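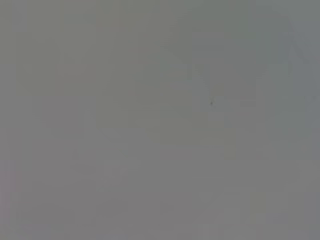 The Tistenano wrist camera is the small fixed-focus unit carried on the tool flange of the Drindirmont 3 tending cell. Looks along the gripper axis, used for part finding and for the home check at the start of each shift. Most of its upkeep is cleaning and a short flat-field routine. In a close, out of focus view of a plain gray surface there should be nothing to resolve, so whatever does stand out gets looked at: a single tiny dark speck a little right of center, for instance, or a soft darker funnel shape tapering down toward it. A speck may be a particle, a blemish or a bit of dirt. The view alone won't settle it. Faint blocky banding comes from compression and is ignored by the routine.

By the Flitthorpe Shop Reference desk
Last edited in April
14 comments | Share | Save

Overview

The cell was put together by Pawlak as a small machine tending station. One arm, one two-finger gripper, one camera, one infeed tray. The camera has no autofocus and no moving parts. Connects through a flat cable that runs inside the wrist cover, which has been the weak point on most units (see Faults).

Earlier cells had the camera on a post over the tray. Moved to the wrist on version 3. Shorter calibration, fewer blocked views, more dirt.

Flat-field check

Run with the gripper empty and the arm at low speed. A matte card is clamped at the check station and the camera is brought in close enough that it can't focus on the surface. The controller takes 60 frames, averages them and compares the result with the stored reference.

Gentle changes in tone across the view are normal. Warmer on one side and cooler on the other is usually room light, and a drift of this kind is corrected in software. Small dark spots are not corrected. They are logged and the operator is asked to clean.

After cleaning, the check is repeated with the card turned a quarter turn. A mark that turns with the card is on the card. A mark that stays put is on the cover window, the lens or the sensor. To split those, take the window off, turn it, put it back, run again. If it still stays put, leave it for the bench — the lens is not opened on the floor.

Soft shadows are handled the same way, but first check the lights and the cable. A loose loop of cable near the wrist gives a shadow that moves when the arm rolls.

Cleaning

Power to the arm off and locked out. Blow the window off with a hand bulb, not shop air. Lint-free wipe, lens fluid on the wipe and never on the glass. One pass from the middle outward, fresh wipe for a second pass. Let it dry before the arm is powered up again.

The window is a wear part. Replaced at 4000 running hours, or sooner if scratched. Screws go back in finger tight, then a quarter turn. Over tightening bows the window and shows up later as a blurry corner.

Calibration

Needed after any window change, cable change or knock to the wrist. Not needed after plain cleaning. The dot board goes on the tray pins and the arm steps through its stored poses by itself. Keep the doors shut, stray light through the side panel is a common cause of a failed run. The old offsets are kept until the new ones are accepted, so a failed run can be dropped and started over.

Faults

Code 882 — no picture, or picture drops out when joint six turns. Nearly always the flat cable. Reseat both ends first, then swap it.

Dark spot warning after cleaning — run the card turn above. Do not store a new reference to make the warning go away. The spot gets baked in and part finding will drift near it.

Reference mismatch across the whole view — wrong card, or someone changed the lamps. Check that the exposure is on manual, it resets to auto after a firmware update on older controlers.

Picture fine but picks are off — not a camera fault in most cases. Check finger wear and teh tray pins before recalibrating.

Records

Results are kept on the controller until the next window change, then cleared. Shops that want a longer history export them to the cell log.

We use cookies to keep this site running. Accept | Settings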